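Rokiron Bench Rules Pack

Written rules, check cards and log sheets for tabletop robot arms

Product code: RBR 2,305
Price: £955 excluding VAT and delivery
Supplied by: Prusex, Bristhorpe
Issue in stock: Sat 2 June

Overview

The Rokiron Bench Rules Pack is a set of working documents for sites that run small robot arms on tables and benches. It covers pick and place, object handling trials, operator training and similar light work. It is meant for teams that already have an arm installed and need a written way of running it that everyone on the bench follows.

The pack does not replace your risk assessment, and buying it does not make a cell compliant with anything. The supplier of your arm will have given you instructions for its safe use, and those come first. Where the pack and the arm's own manual disagree, follow the manual and tell us, so that we can look at the wording.

What is in the box

- Bench rules manual, 56 pages, wire bound, wipe-clean cover
- Check cards for start of shift, change of object and end of shift
- 6 pads of log sheets
- Wall sheet with the stop and restart procedure
- Blank layout sheets for drawing your own bench
- Licence to copy all sheets for use at one site

Replacement pads are sold separately. The manual and cards are printed on A5, the wall sheet on A2.

What the manual covers

Part A deals with the space. It asks you to draw the reach of the arm with its tool fitted and the largest object held, and to keep that drawing where the operator can see it. It then works through what may be inside that reach while the arm is powered. Tables, covers, trays and fixed equipment are all entered on the layout sheet. If any of them is moved, the sheet is redrawn and signed again before the next run.

Table covers have their own section. Cloth is allowed, provided it is entered on the sheet and checked for folds at the start of each shift. A fold in the working area has to be smoothed out or marked on the sheet as an area the arm does not enter. The same goes for the drop at the front of the table if people stand on that side.

Part B deals with objects. Every object has an entry giving its weight, what it is made of, how it may be gripped and what happens if it is dropped. Drinks bottles are the worked case in the manual, as so many sites use them. The entry for a bottle has to say whether it is handled full, part full or empty, whether the cap is on, and who checks the cap. A part-full bottle counts as a different object from an empty one and needs its own line. Liquids are limited to plain water unless the risk assessment says otherwise.

Trays are treated as objects if the arm moves them and as fixtures if it does not. Decide which before you fill in the card - we see a lot of sheets where a tray has been entered as both.

Part C deals with cables, sockets and stored equipment. Power and signal cables are traced from end to end on the layout sheet, including any that hang from above. Equipment cases and cupboards next to the table are drawn in, with a note of who needs to open them and whether the arm has to be stopped first.

Part D is stop and restart. The person who enters the space is the person who clears it. Restart is never done from a seat where the table cannot be seen.

Using it alongside standards

The manual is laid out so that its sections can be cross-referred to ISO 10218 and to a general risk assessment under ISO 12100. A blank table for this is at the back. We do not reprint text from the standards and you will need your own copies.

Not suitable for

Floor-mounted industrial arms, mobile robots, hot work, glassware, food production or any job using blades.

Changes in this issue

The section on table covers has been rewritten, and bottle caps now have a separate tick box on the change of object card. The start of shift card has lost its second signature, which most customers were leaving blank. Cards from the October issue can be used until they run out, but do not mix the two on one bench.

Ordering

Order by product code from the Prusex sales desk in Bristhorpe. Packs are sent flat and can be returned unused with the seal on the log pads unbroken.
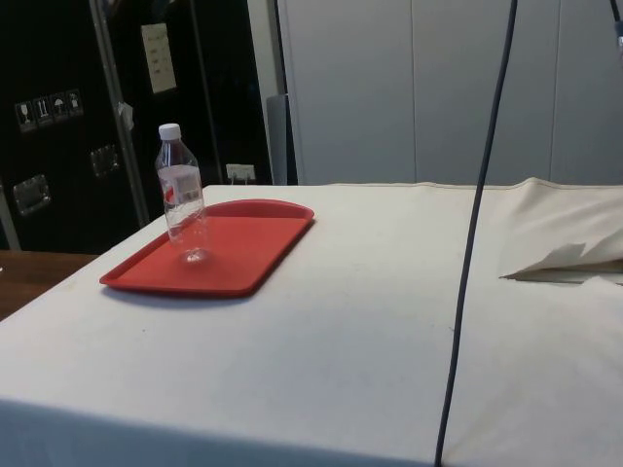

Ramanauskas
Technical Author, Rokiron Range

Water bottle, capped and upright on a red tray, with a small amount of liquid in it. On the object card this goes down as part full, cap on, and the cloth is entered on the layout sheet as a table cover.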